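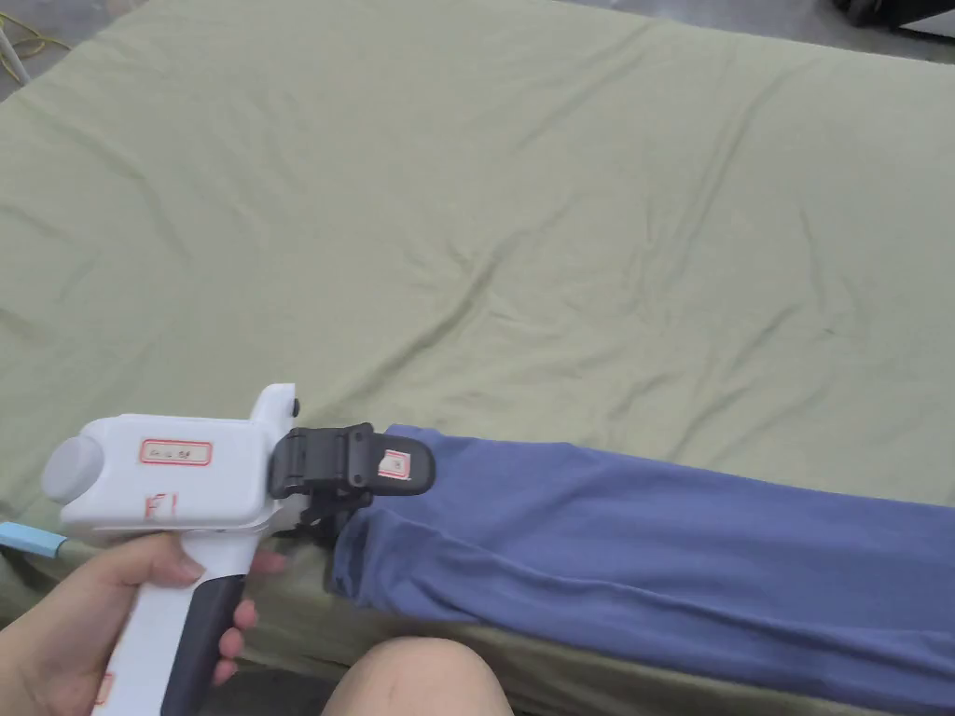

I've been folding laundry for a robot since August, and I still can't fold a fitted sheet at home, so don't ask. What I can do is fold one long-suffering blue garment over and over with a gripper in each hand so that a machine can learn how it goes. The trick I was slowest to pick up is how much cloth to take. My instinct is to nip the very edge, like I would with my fingertips, and then the edge slides right out. These days I go for a good gathered mouthful with the hem bunched up in the jaws, the way F1 has it on the bed there, and the rest of the fabric comes along much more politely.

The project is called Kumard, and Noemí Barrera runs our shifts. Her rule is that one clean fold beats a bunch of fast ones. I did 29 folds my first morning and was so proud of myself! She threw out all but two. I'd been fixing my mistakes in midair with little flicks of the wrist, and a robot arm can't flick like I can, so the recordings were useless. Now I move like I'm underwater — slow, smooth, no showing off.
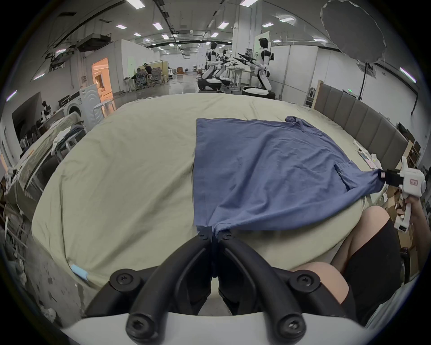 Do you have to be a robotics person to do this? Anyone patient can learn it, and my own background is 25 years of alterations and a pretty stubborn streak.

I do think the sewing helps. I know where a shirt wants to bend, and I know a sleeve will fight you if you haven't dealt with the shoulder first. But I had to unlearn plenty too. I smooth cloth with the flat of my palm without thinking, and a gripper has no palm. You have to pull things flat from the corners, both hands going opposite ways, and then set everything down gently enough that it stays put.
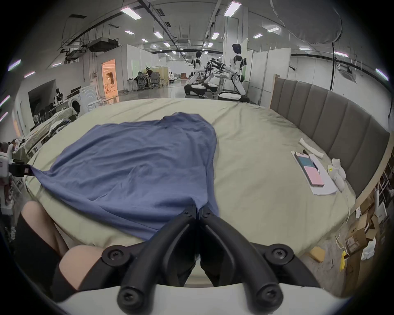 How many folds does the robot need to see? Our target for this one task is 2000 good ones, split among everybody on the shift.

That sounded crazy to me until Noemí explained that they want the variety. If every shirt started out in the same neat position, the robot would be lost the first time it met a real laundry pile. So between takes I get to mess it all up again, and I'll admit I have opinions about what makes a good mess. (Toss it, then give it half a turn. You're welcome.) 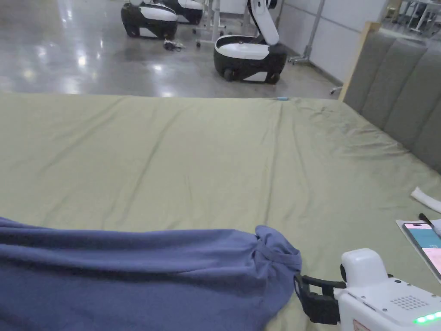 My other big lesson was about letting go. Everyone worries about the grab, but the release is where my folds used to fall apart, because I'd open the jaws and lift in one motion and drag the corner up with me. Now I lower, stop, open, and only then back away. Whenever I've got a corner puffed up in those black fingers, with all that wrinkled green sheet around it, I say the steps under my breath — yes, out loud, yes, people have heard me. Next month they're moving me to towels, and I'm told hand towels are harder than bath towels. I'm already practicing on my kitchen counter with salad tongs.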